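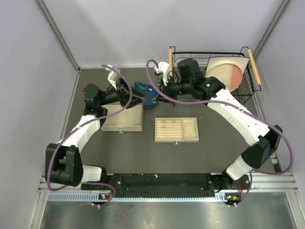
Flikatia wooden jewellery tray with latch

Home > Storage > Bedroom and dressing table > Jewellery trays

Light wood tray, metal latch on the front edge. Rows of ring slots on the left, open compartment on the right. Good size for a dressing table or a deep drawer.

Price: £25
Item no. 385
In stock at Brennan. Prustberg shop: ring first.

What it's for

Rings, mostly. The slots hold them upright so you can see what you've got without tipping everything out on the bed. Small round bits sit in the slots too if they're not too thick. Earrings with a post are fine, hoops depends on the hoop.

Right hand compartment is for whatever won't go in a slot. Bangles, a watch, a bracelet, a little dish for the things you take off at night. No dividers in it. We get asked for dividers a lot, Flikatia don't make them for this one. A folded hanky stops things sliding.

Latch is metal, plain, goes on the front. Does up with a push. It is not a lock and there's no key, please don't buy it to keep anyone out.

Size

Measurements are on the card in the box and we're waiting on the new ones from Flikatia, the last batch came up a touch bigger than the old batch. If you've got a drawer to fit, ring the shop and we'll put a tape on the actual one you're getting. Do this BEFORE ordering. Two came back last month for the same reason.

Leave a bit of room at the front for the latch, people measure the tray and forget it.

Wood and finish

Pale wood, light finish, grain varies. Yours won't match the one on screen exactly. Will darken a bit over the years on a sunny windowsill, so will anything.

Ring slots: push rings down gently. Wide bands and big stones want every other slot.

Looking after it

Dry cloth. Slightly damp if you have to, then dry straight away
No spray polish in the slots, it gets on the rings
Not for the bathroom
Dust in the slots comes out with a soft paintbrush or an old makeup brush
If the latch gets stiff, a rub of candle wax. No oil

Goes with

Flikatia wooden box with latch. Sold seperately. Handy for chains, letters, spare buttons. Metal latch again so the pair look right together on a shelf. Wood can differ slightly between the two, buy both at the same time and we'll try and match them from the shelf.

Skudier wire dish rack, black, two wooden handles. Kitchen thing really but we keep it on the same page as people buy the lot for a first flat. Plates stand upright in it. Lifts by the handles, take the heavy plates out first. Handles don't like sitting in water so wipe them after.

Two-tone plate, cream and salmon pink. Round. Sold singly. Pink half varies from pink to nearly orange depending on the batch, we can't pick for you online but can in the shop. Hand wash if you want to keep it nice.

Order all the pieces together and it's one delivery charge.

Delivery

5 working days as a rule. Longer to the islands. Orders in by 30th August go out with the end of summer van, anything after that is September and we're shut for stock take for part of it, so there'll be a gap. Sorry.

Collection from Brennan is free. Bring the order number. Parking at the back, not on the front, they've started ticketing.

Gift wrap £2, brown paper and string. Say on the order form what you want on the tag. We won't ring to ask.

Returns

Unused, in the box, card included. You pay the postage unless it's our mistake. If the latch arrives bent or a slot is split, send us a photo the same day if you can and we'll swap it, don't try and straighten it yourself.

Can't take back trays that have been painted, lined or engraved.

Questions we get

Is it lined?
Sold unlined. Felt from any craft shop does the job, cut it for the right hand compartment only. In the ring slots it makes them too tight.

Will it hold cufflinks?
Swivel back ones yes. Chain ones go in the compartment.

Can you engrave it?
Not us. The shoe repair place next door to the Brennan shop will do initals, ask them for a price.

Suitable for children?
Small things inside, so not for little ones.

Do you sell spare latches?
Yes, counter only, with the screws. Bring the tray if you want us to fit it.

Trade orders: use the form, not the shop phone.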